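Brinilwood clothes exchange opens again in September

15/04/2022

The clothes exchange in Brinilwood will come back in September, the Greenwood residents' association has announced. At the last exchange, visitors brought 629 pieces, and 141 of them found no new owner. These went to the Flendska textile bank.

The association asks people to begin early with the sorting at home. A bed is a good place for it, as a shirt can be laid out flat with its sleeves open before it is folded.

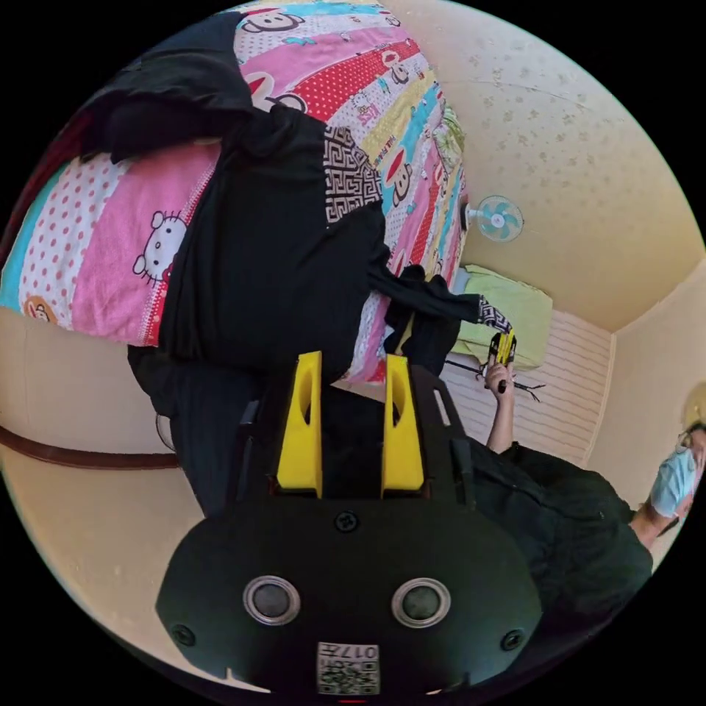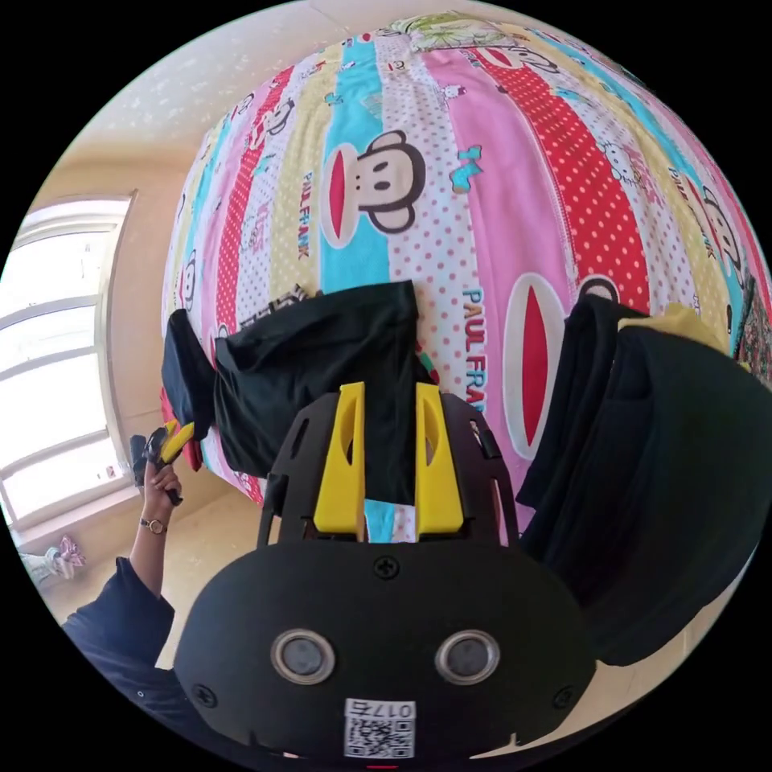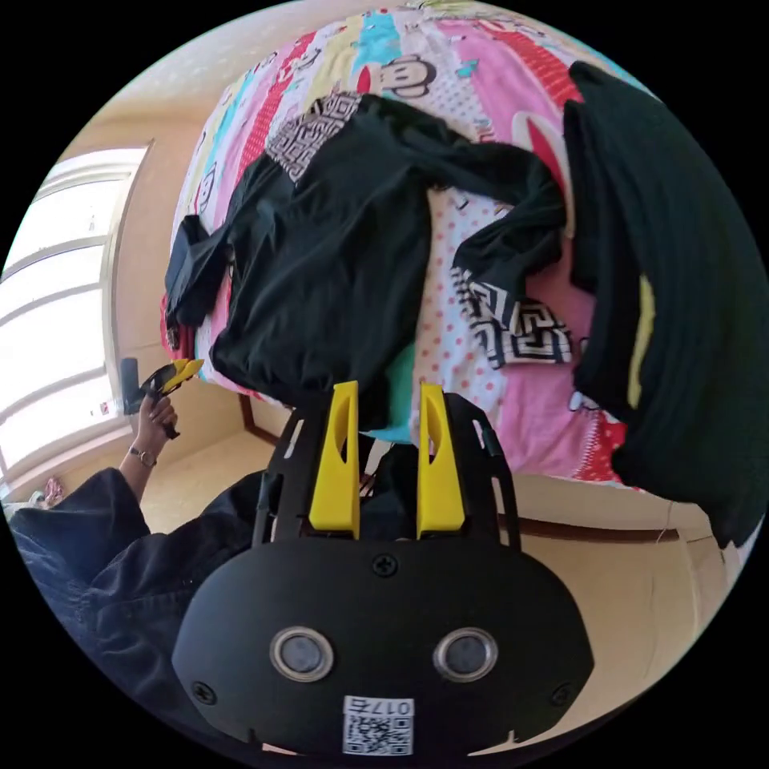
Dark clothes on a striped bed cover.

Dark clothes are the most difficult to sort, the association writes in its letter to the 53 registered households. Black shirts look very similar when they are in a heap, and last time several were put in the wrong size box. Each piece should now have a paper note with the size, fixed with a safety pin. Shirts with a pattern on the cuff or the front are kept on a separate rail.

Bed linen is also accepted this year, but not pillows. Bags can be left at the Prinance hall on the two evenings before the exchange. Entrance is free, and tea will be sold at the door.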